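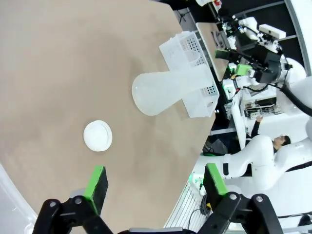
Materials and Methods

3.2 Plastic labware and drying baskets

Figure 4. Translucent plastic flask lying on its side at a white perforated basket, with a round white lid on the table.

We use cookies to remember your reading settings. Accept | Manage

Vessels at the Millholm teaching lab are plastic throughout. The survey covered 56 flasks of the conical type in nominal sizes of 200 and 1000 mL. Each was stored with its lid off, and lids were logged as separate items.

Baskets were chosen over trays so that rinse water could drain through the walls. A flask on its side takes up more table than one standing (Figure 4), and the wide base sets how many will fit in a basket. We recorded the resting position of each flask and the place of its lid – on the table, in the basket, or missing. Frosted walls made small amounts of residue hard to see, so all flasks were also weighed. Mertens and Postma did the weighing on separate days, and their readings were averaged.

Comments (2)

Maarja Kazlauskienė: Were the lids weighed with the flasks? Section 3.1 reads as if they were.

Nelli Laitinen: No, separately. We will fix the wording in 3.1.

Contact the editors | © 2026 Dremska Papers | Back to top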